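Workshop tips: teaching the arms by hand

Some of us came to robots late, after years of believing that the hard part would be the math. The hard part is moving a block from a table to a plate, again, while your shoulder files a complaint. What follows was picked up on the bench at Bideck, where we steer two arms by remote control and, when that gets tiresome, push them along by hand.

Before you start

Wipe the table. Then move your coffee farther away than you think you need to. A gripper on a remote has no opinion about mugs.

Run each gripper all the way open and all the way shut a couple of times with nothing in it. If it hesitates, check the screws at the joints. Snug is plenty. People who say "one more quarter turn" are people who own a screw extractor.

Decide where the job begins and ends, and say it out loud. "Block on plate, arms back, fingers open" is a job. "Tidy up a bit" is how you raise a teenager.

While you're driving

Go slower than feels natural, but don't stop to think in midair. The machine will copy the thinking. Our first batch at Venine taught one arm to hang over the plate for five seconds like a man choosing a melon, and it took a whole afternoon of fresh runs to talk it out of that.

Keep the idle arm out of the way but close. Parking it at the far end of its reach only means a long drive back, and you'll clip something on the trip.

Come at a small block with the fingers wider than you need, and close late. If you're pushing the arm by hand, hold it above the wrist. Put your hand near the fingers and you'll be in every recording, and sooner or later the robot will be waiting for your thumb to show up.
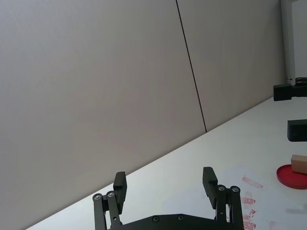

Loto wrote in to disagree about going slow: drive at the speed you want to see later, and if you can't, practice until you can, or you'll spend the winter trying to speed up a sleepwalker. Fair enough. I'd still rather have slow and clean than fast and sorry, but I've moved my own pace up a notch.

Change the start, keep the finish. Shift the block a hand's width between runs and turn it now and then. A robot that has only met a block in one spot is very good at one spot — and helpless an inch to the left.

Afterward

Throw out the bad runs the same day. By November you won't remember which ones they were, and we once had 3,981 of them on a drive before anybody had the nerve to look. We kept 3,363. The rest were mostly me, sneezing.

Keep the fumbles you recovered from, though. A slip followed by a decent second grab is worth having. Just label it.

Quit after 8 bad runs in a row. Go eat something, then wipe the table again.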